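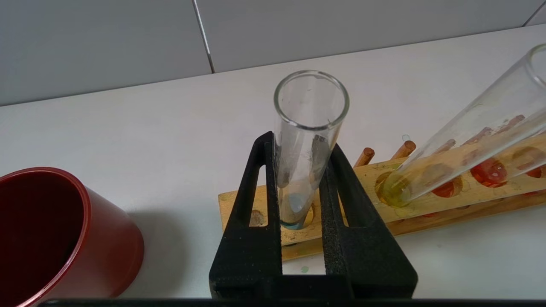
Motden 아프리카 뉴스 브리핑 자주 묻는 질문

Motden은 어떤 매체인가요?
아프리카 54개국 소식을 한국어로 정리해 보내드리는 이메일 브리핑이에요. 큰 사건이 터졌을 때만 잠깐 다루고 마는 게 늘 아쉬웠거든요. 선거, 물가, 축구, 새로 뚫린 철도까지, 읽다 보면 지도를 펴 보고 싶어지는 소식이 정말 많습니다! 지금은 3,463명이 받아 보고 계세요.

언제 발송되나요?
매주 화요일 아침 7시입니다. 화요일이 공휴일이어도 그대로 나가요. 큰 선거의 개표일처럼 소식이 몰리는 날에는 저녁에 짧은 호외를 따로 보내기도 합니다. 호외만 받지 않으려면 계정 설정에서 '호외 수신'을 꺼 주세요.

구독료가 있나요?
주간 브리핑은 무료입니다. 지난 호 전체 검색과 국가별 묶음 읽기는 후원 회원용이에요. 후원은 언제든 중단할 수 있고, 이미 결제한 달의 말일까지는 그대로 이용하실 수 있습니다.

기사는 누가 쓰고 누가 확인하나요?
현지 언론 보도와 정부 발표, 통신사 기사를 편집부가 함께 읽고 씁니다. 인명 피해가 있는 사건은 서로 독립된 출처 2곳 이상에서 확인된 내용만 싣고, 숫자가 엇갈리면 엇갈리는 대로 출처와 함께 적어요. 초기 보도의 숫자는 며칠 사이에 크게 바뀌는 일이 흔해서, 다음 호 첫머리에 '지난 호 그 후' 코너를 두었습니다. 독자분들이 제일 좋아해 주시는 코너이기도 해요 :)

폭력 사건의 사진이나 영상도 실리나요?
싣지 않습니다. 링크한 외부 기사에 충격적인 장면이 들어 있으면 링크 앞에 [주의]를 붙여요. 피해자 이름은 가족이나 당국이 공개한 경우에만 쓰고, 미성년자는 그 경우에도 쓰지 않습니다.

지명과 인명 표기가 다른 신문과 달라요.
외래어 표기법을 따르되, 표기법에 없는 언어는 현지 발음에 가깝게 적습니다. 하우사어, 요루바어, 암하라어 표기는 독자 제보 덕분에 고친 게 꽤 많아요. 더 나은 표기를 아신다면 꼭 알려 주세요. 이런 메일, 저희는 무척 반갑습니다!

틀린 내용을 발견했어요.
브리핑 맨 아래 '정정 요청'을 눌러 해당 문장과 근거 자료를 보내 주세요. 수정한 기사는 웹에 정정 내용을 표시하고 다음 호에도 알립니다. 단순 오타는 표시 없이 고쳐요.

수업이나 독서 모임에서 써도 되나요?
그럼요, 대환영입니다! 출처를 밝히시면 한 번에 100부까지는 따로 허락 없이 인쇄하셔도 됩니다. 그보다 많거나 책자로 묶으실 때는 먼저 메일을 주세요. 외부 통신사에서 받은 사진은 저희가 재사용을 허락해 드릴 수 없으니 글만 사용해 주세요.

Fonstead 팟캐스트와는 무슨 관계인가요?
Fonstead는 브리핑에 다 못 담은 이야기를 길게 풀어 보는 저희 오디오 방송이에요. 격주로 올라오고, 11월에는 서아프리카 특집을 준비하고 있습니다. 브리핑을 구독해도 팟캐스트는 자동으로 등록되지 않으니 쓰시는 앱에서 따로 추가해 주세요.

메일이 안 와요.
스팸함과 프로모션함을 먼저 살펴봐 주세요. 회사나 학교 메일은 서버에서 막히는 경우가 있어 개인 주소로 바꾸면 대부분 해결됩니다. 그래도 안 오면 문의 양식에 가입한 주소를 적어 보내 주세요. 놓친 호도 함께 다시 보내드릴게요.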